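Visit report, Prustwood map and globe works, 2019-12-28

The works occupies a former seed warehouse at the east end of Prustwood. Visitors enter through the loading door and sign in at a counter in the paper store. The tour covers printing, gore cutting, mounting and varnishing, in that order, and takes 52 minutes. Nest Bevan, who runs the mounting room, led the group.

Maps are printed flat on a Narora press as gores, the tapered strips that close up into a sphere. The current line uses 12 gores per globe plus 2 polar caps. Paper is stored at the humidity of the mounting room for 4 days before use. Skipping this step in August cost the works a full batch – the strips stretched when pasted and overlapped at the equator.

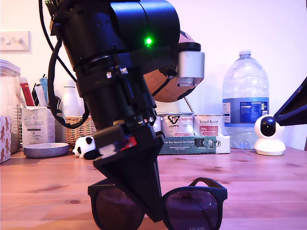 Ocean color is the main point of difference between the Prustwood line and its competitors. Blue still sells best to schools, but home buyers now ask for darker or warmer tones. A desk globe with copper-brown oceans, on a thin metal stand, is typical of the second group. The meridian lines matter more on a globe of this type, as any misaligned gore shows up as a step in the grid. Bevan checks each seam with a steel tape and rejects anything visible at arm's length.

Varnish is applied in thin coats, with sanding between coats. The works changed supplier from Ollari to Nnaji last year. The Nnaji product dries more slowly but yellows less under the test lamp. Sample balls from both were on the rack, and the difference was clear on the white polar caps.

The shop sells seconds at 33 percent off. Parking is limited, and the varnish room has no seating. Stands are bought in and were not part of the tour.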